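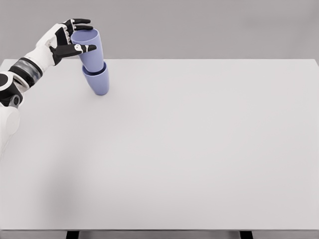

Figure 4.1 A robotic arm over a large white table.

Chapter 4
Being a Guest in Voketti

30 shares | 2 comments

Visitors who come to Voketti in February are often invited to a home before they have learned the rules of visiting. In this chapter we study the first 30 minutes of such a visit: the greeting at the door, the shoes, and the offer of tea.
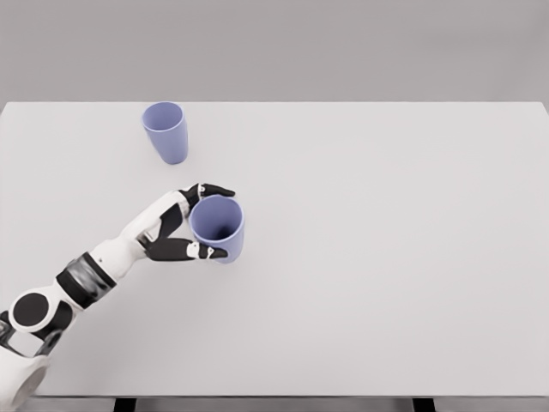
Tea in Voketti is offered more than once, and the first offer is usually refused. The guest waits, and the host asks again. Two cups of the same color, like the periwinkle-blue ones on the pale gray table, are right for a host and one guest. In the Azar district, the older person drinks first.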